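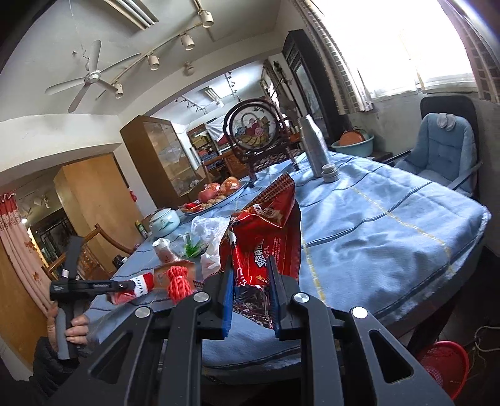 We had been meaning to do the Jindora house walk for years, and every spring something came up, so when Duangjai Kaewmanee called to say she had two spare tickets I said yes before I had even looked at the calendar. The walk takes in six private homes on the hill streets, all of them lived in, and the people who live there open one room each and talk to you for as long as you care to stay. Tickets were limited to 490 this time and they went quickly.

We parked down by the Prernell market, where there is a big gravel lot, and walked up. It is about 200 steps to the first house and I felt every one of them — Duangjai did not, and waited for me at the top eating a bun. The first two stops were a sewing room and a very handsome staircase, and I will write about those another time, once I have sorted out my notes. The third house is the one I keep telling people about.

The room there was the dining room, and it was set up the way a family sets up a table when company might drop in at any hour. I have been in plenty of show houses with six forks at every place and a bowl of wax pears, and I never know where to put my hands in them. In this one you wanted to pull out a chair. The cloth was light blue with darker stripes and a little yellow in it, a good cheerful everyday cloth, and there was a big oval platter piled up with apples and other fruit, with snacks in red wrappers close by.

What I fell for was the table screen. It has a carved dark wood stand and a round panel of embroidery, a basket with flowers in it, and it stood toward the back of the table where the fruit didn't hide it. I grew up with one a bit like it at my aunt's, except that hers had cranes and lived on top of the television, and we were not allowed to breathe near it. I must have stood in front of this one for ten minutes (Duangjai says twenty).

The chairs were a mixed company. The wooden ones were my favorites, a curved-back armchair and a carved one especially, and there was one with a blue cushion that I would have picked for a long dinner. Tucked in among the food there was also some pretty china, a lidded jar painted with a small landscape and a house, and a white cup with brown branches on it. I am a sucker for a lidded jar. And the small clear saucers of chopped scallion made me hungry all over again, bun or no bun. 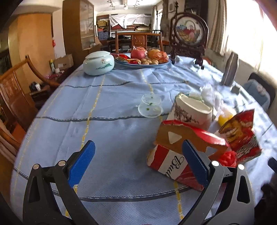
Orathai Chantharasri wrote to me after I sent her my notes, to say that she always puts her own screen near a window for the daylight, but turns it a little away from direct sun, as the silk on her mother's faded badly on one side. She also thinks I should stop going on about cranes and buy one.

Well, I may. There is a stall at Prernell that has old wooden stands now and then, and Duangjai has promised to drive. The next house walk is in August, with four houses on the lower streets, and I have already asked for tickets. Wear flat shoes, and bring water for the climb.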